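Lelbridge Textile Handling Cell: progress report to the Hulholm Fund
25 February 2018

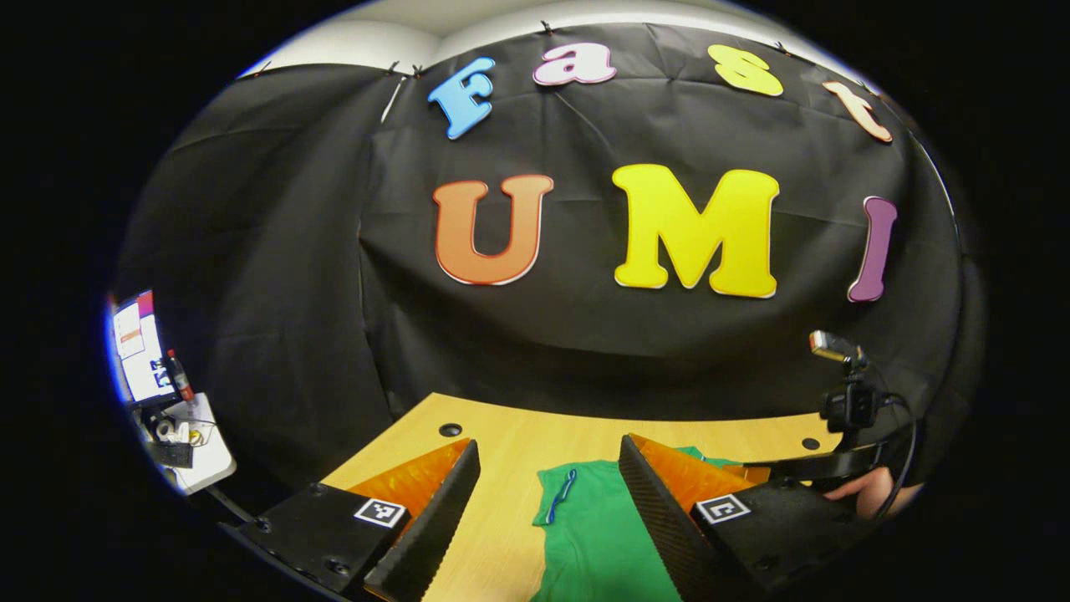 What has the grant paid for since the last report?

Setting up the cell at Flasham properly, learning how to keep the hand-held grippers in good order, and collecting the first set of garment recordings we would be happy to show anyone.

Where we are

The cell is up and it is working! When we last wrote, the bench was in pieces and the arm was still in its crate in the corridor at Lelbridge. Everything has since moved to the long room at Flasham, the arm is bolted down on its own plinth, and the recording bench next to it is in use most mornings. We now have 116 recordings that pass our checks. That is fewer than the plan asked for at this stage, and the reason is given under faults, but they are good ones, and we learned more from the ones that failed than we expected to.

For anyone at Hulholm coming to this fresh, a person holds a gripper in one hand and moves a garment about on the table while a small camera rides above the fingers. The recordings are used later to teach the arm, which carries the same kind of fingers on its wrist. Everything therefore depends on the hand-held gripper and the arm's gripper being as alike as we can make them, and staying that way. Most of this report is about the staying that way.

The table and what stands behind it

We kept the wooden tabletop from Lelbridge. There was talk of a white one, and we did borrow a white board for an afternoon, but pale garments vanished against it and we went back to the wood. The grain gives the tracking something to hold on to when a shirt is not covering it. The board is in the store if anybody wants it.

The black cloth behind the table has been a real success. Before we hung it, the tracking used to latch on to whatever was going on across the room, and a chair being moved was enough to spoil a recording. The big coloured letters on the cloth stay put and have strong edges, so the software has something steady to look at when the gripper is lifted and the table drops out of view. The cloth does crease, and it sags when the heating comes on. The rule now is that the clips are checked first thing and the cloth is tugged level before the first recording, and then left alone. Pulling it straight halfway through a session is worse than leaving it creased.

Room lighting was the other thing to sort out. Flasham has a row of high windows on the yard side. We fitted blinds and keep them down during recording, whatever the weather is doing, and the difference between morning and afternoon recordings has more or less gone.

The hand-held grippers

There are two, and we treat them as a pair. They get the same pads on the same day and the same camera settings. If one comes off the bench for repair, the other is given its full check at the same time, even if it seems fine. This sounds fussy. It came out of an unhappy fortnight in which one gripper had fresh pads and the other had old ones, and the recordings from the two could not be used together.

Pads. The soft orange pads behind the ribbed faces are what wears. They go shiny first, then they take a set, so that the finger no longer springs back to quite where it was. Our original plan was to change them when they looked tired, which meant each of us changed them at a different time. We now change them every 2,000 grips, counted from the log, and we write the change on the sheet taped inside the cupboard door. Denim and towelling are much harder on them than T-shirts, so if there has been a run of heavy cloth we look at them sooner. Dağdelen, who supply the pads, have agreed to send them in small mixed packs, which suits us far better than the large box we had to buy the first time.

Markers. Each finger carries a square black-and-white marker at its base, and the software works out how far the gripper is open from the distance between them. They need to be flat, clean and unscratched. A thumb print is enough to make the reading jump about. We wipe them with a dry lens cloth before each session. Please do not let anyone use the blue spray on them: it lifts the print at the corners, and we have a small bag of ruined markers to prove it.

Screws. The small screws in the finger mounts work loose. They do it slowly and you cannot feel it in the hand. The first sign is usually a recording in which the fingers seem never to close all the way. We put a dab of weak thread lock on each one now and go over them with the short driver at the end of the week.

Camera and cable. The bracket above the arm of the gripper has a mark scribed on it, and the camera goes back to that mark every time it is taken off for charging. The cable must hang free with enough slack to let the wrist turn. We had it clipped in tightly at first, very neatly, and it tugged on the camera each time someone reached across to the far side of the table.

The morning routine

It took a while to settle into this, and it has made everything calmer. The person recording does it, alone, before anyone else comes over to the bench:

Blinds down, room lights on.
Backdrop clips checked, cloth level.
Table wiped and left clear.
Markers wiped, pads looked at, grip count read off the log.
Camera on its mark, lens cleaned, card empty.
Open and close the gripper slowly, several times, and look at the opening trace on the screen.
One short trial recording with the grey test cloth, played back before going on.

The trial recording is the step people want to skip. It has earned its place more than any of the others. It caught a greasy lens, a card left over from the day before and, once, a gripper with somebody's old finger fitted on the wrong side.

Garments

We began with towels and tea cloths and moved on to T-shirts once the towels were going well. Shirts are much more interesting. They slide and they bunch at the neck. A sleeve will tuck itself under just as you think you have a clean edge. We have also started laying a cord or a bit of string across the cloth for some recordings, as drawstrings and stray threads turn up all the time in the sorting work at Lelbridge and the arm will need to cope with them. It is early days with these. The person recording has to decide whether to move the cord first or fold around it, and we have not yet agreed which we want. For now we note which was done and keep both kinds.

The garments are kept in their own drawer and not washed with anything scented or softened. Softener made one lot of shirts so slippery that we had to put them aside.

Faults, and the time they cost us

Two faults account for nearly all the lost recordings.

The first was timing. The camera's clock and the computer's clock drifted apart over a long session, so that by the end the opening trace was running behind the pictures. It did not show up in short trials, so we missed it for far too long. The cure was simple enough once we understood it: sessions are shorter, and the gripper is snapped shut sharply at the start and the finish of each one so that we have a clear moment to line things up on. Every recording made before that change has been taken out of the count.

The second was a cracked finger mount. It had a hairline crack under the marker, hidden by the marker itself, and it opened a little when the gripper was squeezed hard. We went through pads, screws, software and a good deal of tea before somebody took the marker off. Both grippers now have thicker mounts, made for us in the workshop at Lelbridge, and the arm's gripper has been given the same ones so that all of them match. We are very pleased with them. They are slightly heavier in the hand, and the people who record for longest asked for a better handle to go with them, which is being drawn up.

The arm itself

The arm has needed very little. It was levelled when it went on its plinth and again after the floor was cleaned, and its wrist flange is checked for play when the pads are changed. The first trials with towels, using what had been recorded by hand, went ahead in February. It picked up corners! It also folded one towel into a shape none of us could name, and it still hesitates when the cloth lies close to the back of the table. We think the hesitation comes from how few of our recordings start back there, and the next batch is planned to put that right. We will report on it with proper results when there are enough trials to be fair to it.

Money and supplies

Spending on the bench is inside the budget. The pad line is over, on account of that first large box, and the travel line is under, since far fewer trips between Flasham and Lelbridge were needed once the workshop could send mounts by the van. We would like to move the travel underspend across to spares, chiefly pads, markers and another set of mounts to keep on the shelf. If Hulholm is content with that, a short note in reply will do.

Next

The new handles, then more shirts, with plenty started from the far side of the table. The cord recordings will carry on alongside, once we have settled the question of what to do with the cord. We also want to write up the care sheet for the grippers as a single page, so that the Lelbridge bench can be set up the same way without one of us having to stand over it. Visitors from the fund are very welcome at Flasham at any point. Mornings are best, and anyone who would like to have a go with the gripper should come in short sleeves, as cuffs get caught in the cable.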